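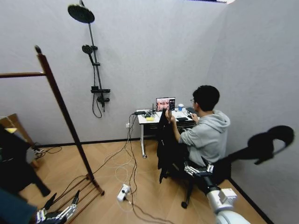 *Photo: Nalow Magazine*

# The Room Where the Work Happens

The small home office has had a strange few years. It used to be a spare bedroom with a filing cabinet in it. Then it was a corner of the dining room. Now it is whatever four walls a person can get, and the furniture business has had to catch up with rooms that were never drawn as offices.

The one on this page has pale gray walls, a light wood floor laid in herringbone, a black baseboard and a white sit-stand desk against the far wall. A black shower set hangs on the wall to the left of the desk, with a big round rain head at the top and a hand shower on the rail. Between the two of them they cover a good part of what people now ask of one room.

I spent part of the spring looking at rooms like it in Marner, where the old lots are narrow and the floor plans are tight. What follows is mostly about desks, cords and floors, because that is what people wanted to talk about.

## The desk

Sit-stand desks have become ordinary. A store on Shehu Street told me it sold 40 of them in April, and most went to people working in a single room. White is the color that moves. It disappears against a light wall, and it doesn't make a small room feel smaller.

The detail worth checking is the base. Many desks now come on casters, like the one in the photo, and casters matter more than buyers expect. A desk on wheels can be pulled out to reach an outlet or turned toward the light. On a wood floor you want soft wheels, and you want at least 2 of them to lock. Hard plastic wheels will leave tracks in the finish, and the chair will do it faster than the desk.

A tray or drawer under the top is the other thing to pay for. Small rooms don't have room for a second piece of furniture, so the pens, the charger and the mail all have to go somewhere. Without a tray they go on the desktop. A laptop, a keyboard, a paper cup and one yellow sticky note is a fair working load for a desk this size, and there is still space at the left for a piece of equipment with an antenna.

## The cords

Every person I visited brought up cords before I did. A desk that moves up and down needs slack in its cables, and slack ends up on the floor. In the room shown here the black and white cables come off the left edge of the desk and run across the boards to a white power strip in the middle of the room.

The usual fix is to mount the strip on the underside of the desktop. Then one cord goes down to the wall and everything else rides up and down with the desk. It takes a drill, four short screws and half an hour. Check the screw length against the thickness of the top first. I know of two desks in Marner with a screw tip showing through.

If the strip has to stay on the floor, keep it against the baseboard and use a fabric sleeve for the run up to the desk. Sleeves are cheap, and they make vacuuming possible again. Any room with working plumbing needs more care than that. Outlets there should be on a protected circuit, and an electrician should say where they can go – ask before the furniture comes in.

## The floor

Herringbone is back in small rooms, and it suits them. The pattern runs in two directions, so the eye doesn't follow the boards straight into the wall. It costs more to lay. A flooring shop in Siston quoted me $2508 for a room of 102 square feet, with the old floor taken up and hauled away.

Chair wheels are the main enemy. A clear mat works but tends to slide and collect grit underneath, and grit is what scratches. A low wool rug is kinder to the floor and quieter on a call, though a caster chair won't roll well on it. Most people I met had given up on both and simply swept more often.

## The chair

Office chairs turn into coat racks. A jacket over the backrest is so common that one maker I spoke with tests its chairs for tipping with a wet winter coat on the back. If the garment hangs low, keep it clear of the wheels. A hook on the back of the door costs a few dollars and gets used for a week or two, after which the coat is generally back on the chair.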